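Bullmont 30 cordless floor polisher, two months in

I bought the Bullmont 30 in October to replace a corded Larnico that had started tripping the breaker. It has been used on hard flooring only: sealed stone tile in the hall, smooth sheet flooring in the workroom.

The machine has 2 counter-rotating pads, a removable battery and a water tank in the handle. Assembly takes one screw. The pads attach with hook and loop and come off without tools, which the Larnico could not claim.

Pad speed is fixed. On tile this is fine. On the softer flooring the machine pulls to the left until the pads are evenly damp, so wet them under a tap first – the spray nozzle alone leaves the outer edge dry. The manual says the opposite. I followed the manual for a week and got swirl marks.

Run time on a full charge is 30 minutes with the spray off. With the spray on I have never reached the end of a charge, as the tank empties first. Charging from flat to 100 percent is an overnight job.

Noise is a low hum, acceptable with someone on the phone in the next room. The cord on the charger is too short for a shelf.
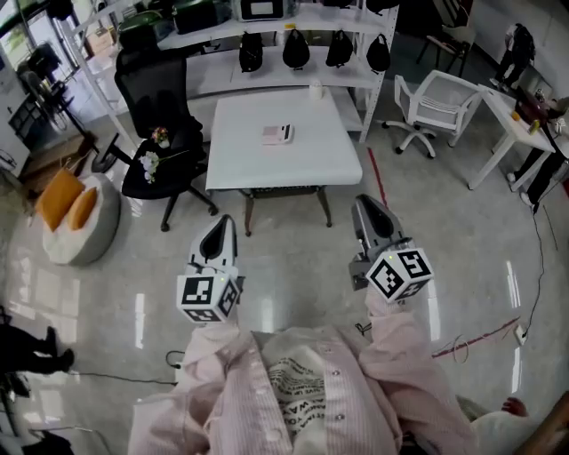 Replacement pads are the weak point. They last 7 washes before the backing starts to lift, and Bullmont sells them only in pairs. Jintana Intarasuk suggested the Riretti pads, which are the same diameter and slightly thicker. They fit, but the splash guard rubs on them at first.

Buffing results are good on a floor that has already been swept. Grit gets trapped under the pads and scratches, so sweep twice – the polisher has no suction.

I would buy it again at a discount. At full price the corded Larnico still does a better job on tile.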